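3.2 Flurnamen als Gedächtnis der Landschaft

Besonders ergiebig erwies sich das Tal oberhalb von Irnholm. Auf einer Strecke, die man bequem an einem Vormittag abgeht, ließen sich 128 Flurnamen belegen, von denen die amtliche Karte gerade einmal 11 verzeichnet! Viele leben nur noch in der mündlichen Überlieferung fort, und was die Gewährsleute dazu erzählten – von alten Weiderechten, Grenzstreitigkeiten und verschwundenen Quellen –, geht weit über das hinaus, was wir uns von der ersten Befragungsrunde im Februar erhofft hatten. Ein Glücksfall ist der Name Farkik, der in zwei Lautungen vorkommt: Am Osthang hört man durchweg einen langen Stammvokal, am Westhang einen kurzen.
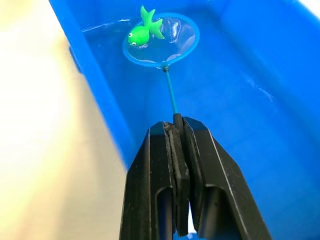
Abbildung 4: Greifer mit eingespanntem Griffende.

Katona (Tímea Katona, mündliche Mitteilung) deutet diese Verteilung als Spur einer älteren Pfarrgrenze, und je länger man die Belege nebeneinanderlegt, desto überzeugender wirkt der Vorschlag. Auch Inum, heute eine unscheinbare Wiese am Bach, fügt sich ein: Die Zinsregister führen den Namen stets zusammen mit Abgaben, die nur westlich des Baches erhoben wurden. Wunderbar ist dabei, wie genau die Schreiber hinhörten, denn selbst die Vokallänge geben sie häufig durch Doppelschreibung wieder.

Offen bleibt vorerst der Name Masson. Eine romanische Herkunft liegt lautlich nahe, doch fehlen Belege aus der Zeit vor der Neuanlage der Register. Wir kommen in Abschnitt 4 darauf zurück, wo der Name mit den Hofnamen des Nachbartals verglichen wird.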